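The Second Bench

In August the company put the machine on the second bench, where Phúc Lương had worked for nine years. They moved him to the first bench, beside the window, and gave him a tablet. His new job was to watch.

The workshop in Kurkcombe took old servers from the offices at Mistberg and opened them for parts. Before, there were two people for this, Phúc and Jenden. Jenden was quick with his hands and he sang while he worked. Now Jenden drove the van, and the room had only the small noise of the motors.

The machine was slow in the beginning. It came down to the processor very carefully, stopped, went up again, and came down from another side. Phúc wrote on the tablet each time it stopped. After a week he noticed that he was holding his breath with it.
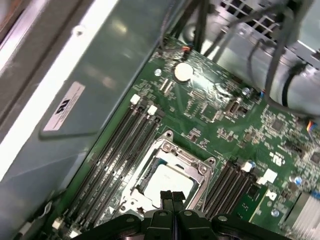
"You can go for coffee," said Carbone, the manager. "It will call you if it needs you."

"I know," said Phúc, and he stayed.

He had taken out more than 3000 processors in his life and he had bent the pins of two sockets. Both times he remembered well. The first was on the day his daughter was born, the second was on an ordinary day and he had no excuse for it. He wondered where the machine kept such things.

One evening Carbone asked him to correct the speed, because the people in Mistberg wanted more boards before the winter. Phúc looked at the numbers for a long time. He made the arm faster on the way up, when it had nothing to lose, but for the last part of the way down he left it slow – as slow as his own hand.

"Is this the maximum?" asked Carbone.

"For this part, yes."

Carbone signed on the tablet and went home. Phúc turned off the light over the first bench. Then he sat a little longer in his coat and sang, not very well, the song of Jenden, until the board was finished.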